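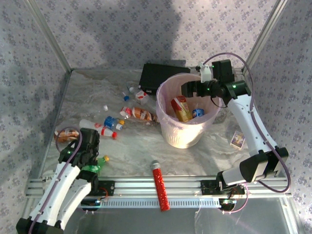 Illholm Residents' Forum
Shared Facilities > Waste and Recycling
Topic: Sorting of mixed refuse before collection

K_Wijesinghe (moderator)
Residents are reminded that the recycling room closes at 10 p.m. and that mixed bags will no longer be accepted after the Friday collection. Beverage cartons, cans and plastic bottles are to be separated before they are brought down. Questions regarding individual items may be posted in this thread.
Kavinda Wijesinghe, Building Services

stairwell_b
May I ask for clarification on caps? The notice from Larneo, our collection contractor, states that caps should remain on the bottle. The sheet posted in the recycling room states that they should be removed. Both cannot be followed.

K_Wijesinghe (moderator)
The Larneo notice takes precedence. Caps remain on. The older sheet will be taken down.

n.katayama
I would respectfully disagree with this instruction. A bottle that is closed tightly does not flatten, and our containers are full two days before collection as it is. At my previous building, Stemow Court, residents pressed the air out first and then replaced the cap. I propose the same wording for Illholm.
Nanami Katayama, Unit 20
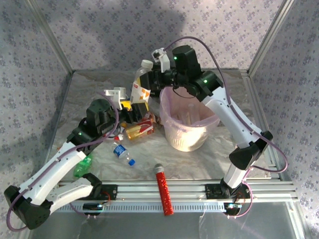 fourth_floor_east
My concern is with the surface on which sorting is done. Residents who sort at home have asked me how to keep residue off their floors, and a lining is the simplest answer. A silvery-white plastic sheet, even one as crumpled as this, can be lifted by its corners and shaken out over the trash. I do not support Ms. Katayama's proposal, as it asks too much of residents with limited strength in their hands.

n.katayama
The proposal could be worded as a request. I have no objection to an exemption.

stairwell_b
Would the lining itself be recyclable? If it goes into the general trash each week, I fail to see the benefit. Newspaper would serve.

fourth_floor_east
It need not be discarded. Mine has been wiped down and reused since December.

ishida_unit80
On a separate matter, please confirm whether large clear containers belong with the bottles. Opinions on our floor are divided.

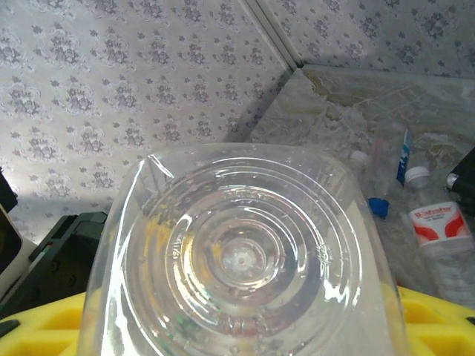

Clear plastic container, with bagged items beside it.

K_Wijesinghe (moderator)
Clear rigid containers may be placed with the bottles, provided that they have been emptied and rinsed. Soft plastic bags may not. Please take bottles out of any bag before depositing them.

stairwell_b
I must object to the rule on bags. Carrying loose bottles down the stairs is impractical.

K_Wijesinghe (moderator)
Bags may be used for carrying. They are to be emptied at the container and taken back upstairs. Ms. Katayama's wording on flattening will be put to Larneo, and the reply will be posted in this thread.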